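# The cabinet that wants to be a lamp

The bathroom cabinet used to hold aspirin. Now it is expected to set a mood. Under the wood-grain fronts there is a strip of warm light, and next to it a little black panel with three icons too faint to read from where anyone stands.
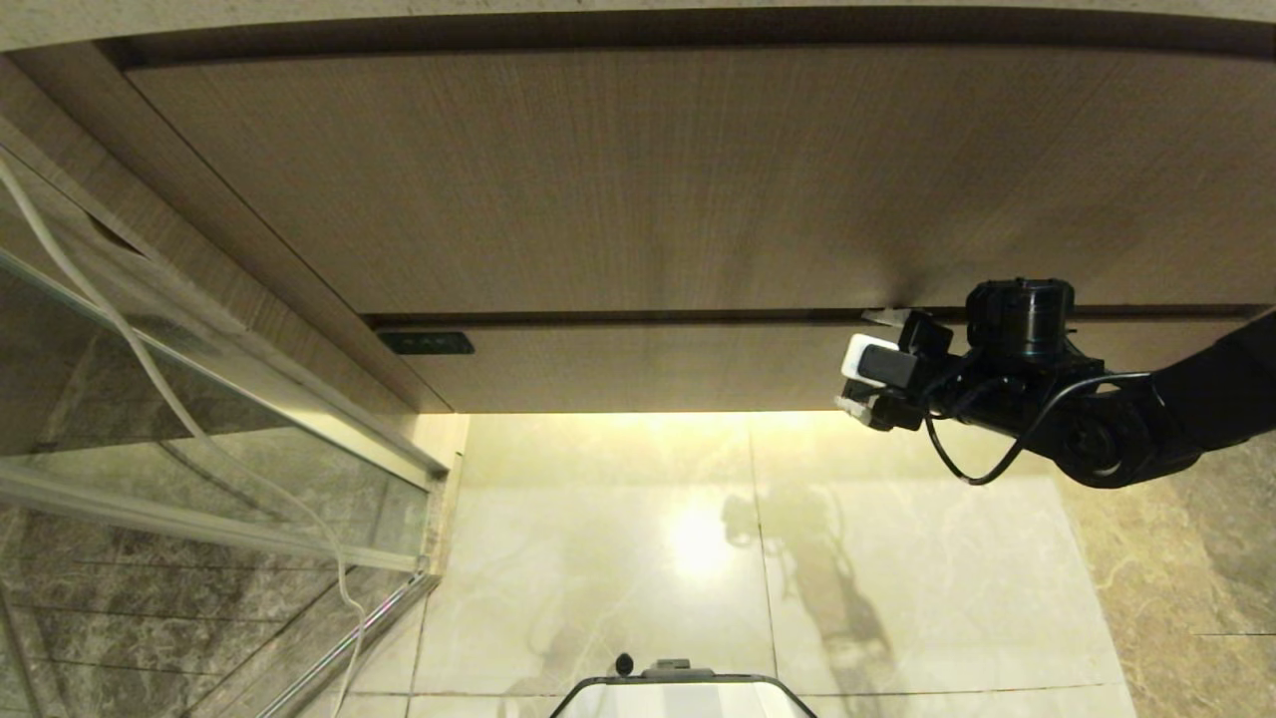
Ursina Lanz, who fits bathrooms for Rokisum, has heard every argument for this arrangement and sells it with a shrug. "People ask for the glow first and the shelves second," she told me. Her basic lit cabinet comes to $2,633 installed. I asked what the same box would cost dark. She changed the subject to tile.

The tile deserves some attention. Polished marble throws a lamp straight back at you, and a yellow bulb over cream stone can look cozy in the evening and a bit sickly at breakfast. Moushumi Sheikh lived with hers for 12 weeks before switching to a cooler bulb. She still isn't sure she likes it.

Then there is the shower next door. Designers love running wood grain right up to the glass. I have my doubts about any cabinet that close to a daily soaking, whatever the finish is called in the brochure, and a slim metal rail doesn't settle them.

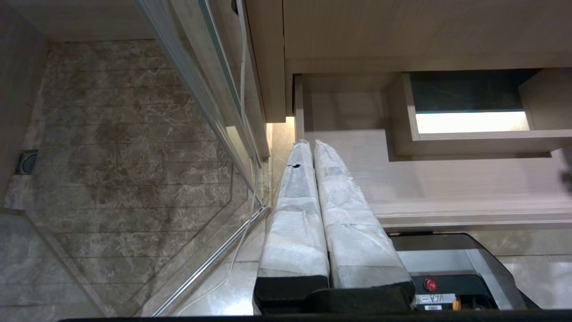
*Glass on one side, wood grain on the other, with an open niche and a lit strip inside the cabinet.*

Open niches bother me too. They look wonderful until the toothpaste moves in. Lutfa Sarkar gave up on hers in January and had a door put on.

What would I keep? The light under the bottom edge, probably. It's kind at night, when nobody wants the ceiling fixture. I'd put it on an ordinary wall switch and spend the difference on a better fan.
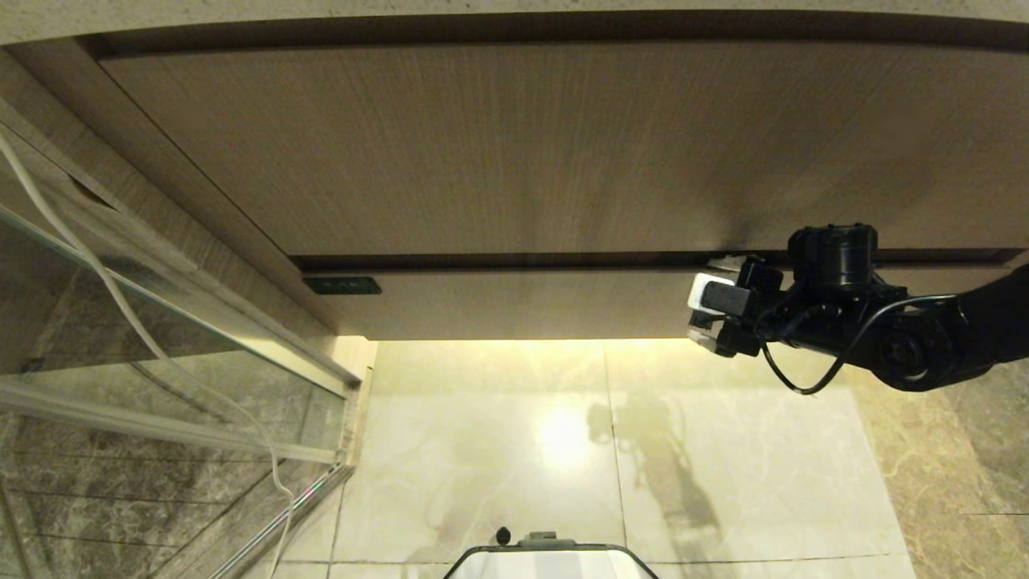

*Warm light below the wood-grain cabinet, beside the glass and gray marbled tile.*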